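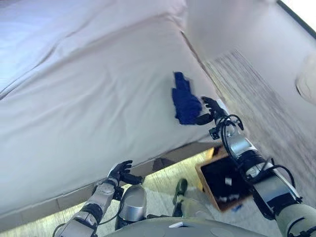 Flat sheets and the taut bed

A white flat sheet shows every fault in the making. Thread count matters less than cut: the cloth must be wide enough to tuck under both sides of the mattress with tension to spare.

Jalholm cuts its standard double from 153 gsm cotton percale and sells 3,000 a year, mostly to guest houses. Sevo uses a heavier sateen, which drapes well but holds a crease longer. Both wash at 60 degrees.

Fix the foot end first, then the corners, then draw the sides down evenly. Faint ripples across the middle usually mean the head end was tucked too early. Smooth from the centre outwards with the flat of the hand.

Clear stray clothing before starting. Dark cotton, navy in particular, can shed lint and loose dye on to white percale, and a bunched item left on top presses marks into it.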